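Home | About | Archive | Contact

Automation on the Garment Floor: A Record of the First Months

27th October

It has been my practice on this blog to write about the administration of textile care work, a subject that receives little attention outside the trade. The present entry concerns the garment handling project at the Tostville plant of Fleltomero, where I have been responsible for staff scheduling and training for 12 years. Several readers have written to ask how the project affects the people employed there, and a full answer is overdue.

Fleltomero receives shirts and other light garments from hotels, uniform customers and a small number of retail clients. After washing and finishing, each piece must be taken from a basket, checked, placed on a hanger and moved to a rail. On return orders the same work is done in the opposite direction. It is repetitive work, performed while standing, with the arms raised for much of the shift. Turnover in the hanging section has been higher than in any other part of the plant for as long as I have kept the figures.

In July, management approved a trial of two-arm work cells under the project name Prultar. The first cell was installed in the room formerly used for button repair, and the repair bench was moved next to the pressing line. I mention the move because it was, for several weeks, the most disputed part of the entire undertaking. The repair staff lost their windows. They have since been given better lamps, although the matter is not closed.

The cell is deliberately modest in scope. It handles shirts only. The arms work over a white surface with a basket and a wooden rail, and the hangers are the same green plastic type used in training. Lighter garments such as blouses and scarves remain with the staff, as do all pieces that carry a customer note.
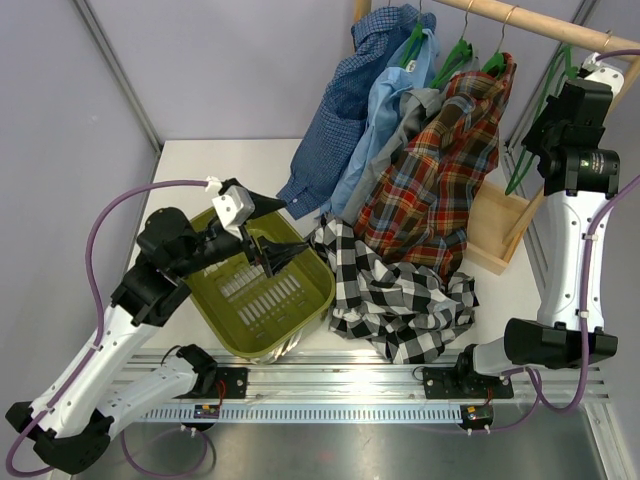

The Prultar cell with shirts on the rail, a checked shirt on the table and the left gripper over the basket.

For the employees of the hanging section, the first change was in the schedule. Previously, each person was assigned to the section for a full shift. Under the trial arrangement, two employees share responsibility for the cell and rotate with the inspection table at midshift. The position is titled cell attendant. The attendant loads the basket, sets out hangers, clears garments that have been dropped or twisted, and records each stop on a paper sheet. We had intended to use a tablet for this purpose. The attendants asked for paper, and paper has been retained.

The second change concerns pay. The attendant position was first posted at the same grade as general hanging work, on the reasoning that it required less physical effort. This was a mistake, and I share responsibility for it. An attendant must judge whether a stop can be cleared at the cell or must be referred to maintenance, and must do so while the inspection table is waiting for work. The position was regraded before the end of the first training period, and the difference was paid back to the first day.

The third change is harder to put in a table. Hanging work at Tostville has always been done in pairs across a shared rail, and a good deal of conversation took place there. New employees learned the customs of the plant by listening. An attendant at the cell works mostly alone. In the July survey, the comments on this point were longer than those on any other, including the comments on pay. We have responded by scheduling the two attendants to take their breaks together with the pressing line – a small measure, and I do not claim that it replaces what was there before.

During the trial period, the attendants recorded 1,809 garments on their sheets. I have been asked to compare this with the output of the manual rail and have declined to do so in public. The cell was stopped often for adjustment, and the manual rail was handling the more difficult orders at the time. Any comparison drawn from those sheets would be unfair to one side or the other.

No employee has been released as a result of the project. The plant made this commitment in writing before the equipment was delivered, and it covers the hanging section until the trial is reviewed. It does not cover what follows the review. Employees have raised this with me repeatedly, and they are right to do so. I have forwarded the question to the head office in Villanueva and have asked that the answer also be given in writing.

Training for the next group of attendants is now open to all sections, including repair. Applicants do not need prior experience with machinery. They will spend the first week at the inspection table, as the most useful skill in the position has proved to be a thorough knowledge of how a shirt ought to hang. Collars cause more referrals than sleeves, and long plaid flannels more than dress shirts.

A further entry will follow when the review is complete. Questions regarding the training schedule should be sent through the contact page, as I do not always see comments promptly.

Filed under: Workplace, Training

12 shares | 2 comments

Older posts | Newer posts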